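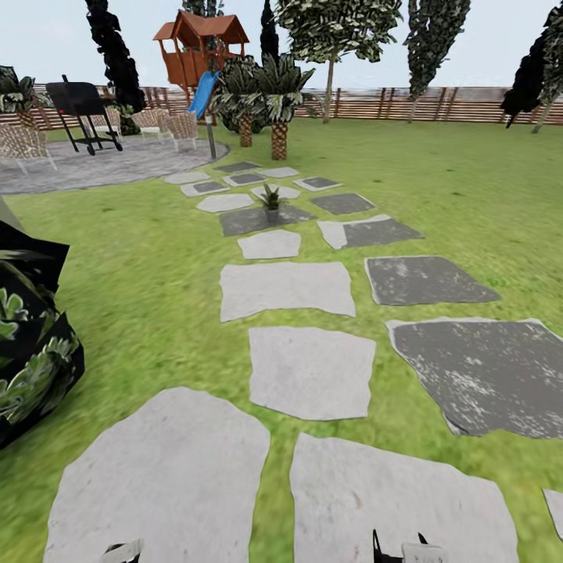 Irkico Customer Care
Ticket 838: Watering timer forgets its programme overnight
Product: Irkico tap timer with Skinport hub
Opened by: Booker Castellanos, Gurnerport
Opened: January 12, 2020
Status: Solved

First message from Booker

Hello all, and I hope you're keeping well over there. I should say straight away that I'm fond of this timer and would much sooner mend it than send it back. It went on the garden tap in July and behaved beautifully for months. I set it to water for 14 minutes each morning, it did so, and I got to stay in bed with my tea, which is all I ask of any gadget.

Lately, though, it has started to lose its memory. I put the programme in on the phone, the phone says "Saved", and by the next morning the timer is back to factory settings, with the clock showing midnight and no watering time at all. It doesn't do it every night. I've had a run of good mornings, got my hopes up, and then found it blank again.

I have read the booklet twice (the second time with my glasses on) and I'm none the wiser. The hub is indoors on the hall shelf, next to the router, and shows a steady green light. Any help would be gratefully received.

Reply from Irkico support

Hello Booker, and thank you for such a clear account. It makes our job a good deal easier. A timer that goes back to midnight has lost power, even if only for a moment, so the batteries and their contacts are the first place to look. A timer that keeps the right clock but drops the programme is usually having trouble with the hub. Yours sounds like the first sort, but please work through the steps in order and write down what happens at each one. Do try not to skip ahead, tempting as it is!

Step 1. Batteries

Turn off the tap, take the timer down and fit four new alkaline batteries, all from the same packet. Rechargeable ones run at a slightly lower voltage and this model doesn't get on with them. While the cover is off, look for any white or green crust on the springs.

Booker's notes: I'm afraid I have been using rechargeables, having got a set for Christmas and felt very pleased with myself. Changed to new alkaline. No crust that I can see, but one spring looks flatter than the other three. Clock held overnight. Blank again the night after.

Step 2. The flat spring

With the batteries out, ease the flat spring forward with a wooden cocktail stick until it matches its neighbours. Please don't use a screwdriver, as the plastic behind it is thin. Put the batteries back and give the timer a gentle tap on the side. The display should stay lit.

Booker's notes: The display went off at the first tap before I had touched the spring, so I think we may have our culprit. Afterwards I tapped it all over like a man testing a melon and it stayed on.

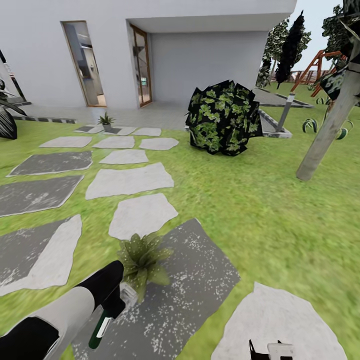

Step 3. Update and pair again

Hold the button on the hub until the light turns amber, then choose "Add a timer" in the app. If the app offers version 101, please accept it. Leave the timer within a few feet of the hub until the update has finished, and only then take it back to the tap.

Booker's notes: Update took 25 minutes, during which I made a cake. Version 101 now showing. Programme put back in and saved.

Step 4. A week's watch

Leave everything alone for seven nights and check the clock each morning. A small notebook by the back door does nicely.

Booker's notes: Seven nights, seven correct clocks, and it even came through the gale on the fifth night, when I lay awake listening to next door's gate and fully expected the worst.
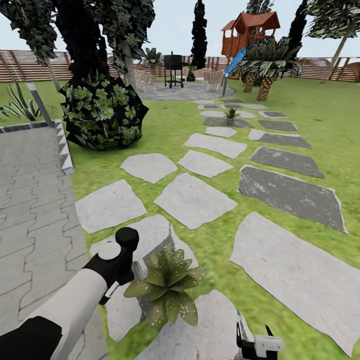

I did have one more question while I've got you. My sister has the older Kakakhel timer, from before you brought out the hub, and hers is now doing the same trick. Would the cocktail stick work on that one too, or is it built differently inside?

Reply from Irkico support

We're so pleased, Booker. Yes, the Kakakhel has the same battery tray, so your sister can follow steps 1 and 2 just as they are. There's no hub on hers, so she can leave out step 3 — she'll need to set the clock by hand with the two arrow buttons.

We've put a new battery tray in the post to you, free of charge. A spring that has gone flat once may well do so again, and the tray simply clips in. We'll mark this ticket as solved, but a reply to it will open it again at any time.

Booker: Tray arrived this morning and is in. Thank you, all of you. I've passed the instructions on to my sister, along with a box of cocktail sticks.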